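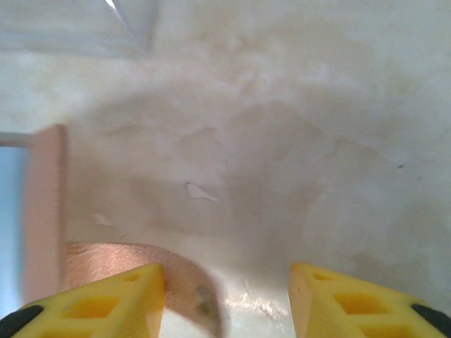 By the back-page desk, Prondbridge Supporters' Newsletter | 19 October 2018

The club would like us to be excited about the link-up with Clumow. I've read the announcement twice now and I'm still waiting for the part that tells me what we get.

What we know is this. Prondbridge and Clumow have signed a two-year "development partnership." Young players from their academy can come to us on loan, and ours can go and train at their Ejigu complex, which has better fields, a proper gym and a roof over the indoor pitch that doesn't leak. There will be "shared knowledge." There will be a preseason friendly. The word "pathway" turns up in every paragraph.

Fine. I like better fields as much as anybody. But we've been here before with bigger clubs who wanted to be our friends, and what came down the road was mostly teenagers who weren't ready, on terms that said they had to play. Last season's loan goalkeeper was a nice kid with good hands who had plainly never been leaned on by a grown man at a corner. We kept picking him all the same, and people in the stands drew their own conclusions about why.

So my first question for the board is whether there are minimum appearances written into this deal. I asked in September and was told the details were "commercially sensitive." A yes or no would not have sunk the club.

My second question is about Erkon. For those who skipped the bottom of the announcement, that's the scouting software Clumow uses, and we're to have access to it as part of the package. We are told it will change the way we recruit. Maybe it will. We have one full-time scout, who drives himself to games and eats in the car, and I would want to know who is going to sit and read all these reports. A database doesn't tell you that a left back stops running after an hour. It might tell you he covered plenty of ground before that. 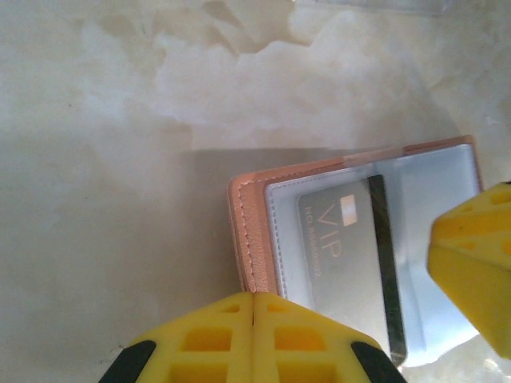
An open card holder on a marbled surface.

Then there's the money, or the lack of it. No fee is mentioned anywhere. If Clumow take one of our academy boys after he has spent a winter at Ejigu, what do we get for him? A sell-on? First refusal on a loan back? A signed ball? The announcement says both clubs will "benefit from player progression," and you could drive the team bus through that sentence.

I'll give credit where I can. The youth coaches seem happy, and they don't usually seem happy. The trip to Ejigu is manageable on a school night, and the parents I spoke to liked the idea. One of the under-16s has already trained there and came back talking about nothing but the lunches.

But the first team is short of a center half and has been since the summer, and nothing in this partnership puts one on the field. We took 116 fans to the last away game and watched two set-piece goals go in at the near post, both of them headers. The next loan window is the time to find out what Clumow's friendship is worth. If a ready-made defender turns up, I'll say so on this page. If it's another 18-year-old winger, I'll say that too.

Questions for the board can be left at the club shop counter or sent in with your newsletter renewal.

Comments

northbank181
Same deal as the last one with a new badge on it. Ask them about the appearances clause again.

Pie_and_a_point
Bit harsh. My nephew is in the academy and the facilities at Ejigu are miles better than ours. Give it a season.

oldgate
Who pays for Erkon when the two years are up?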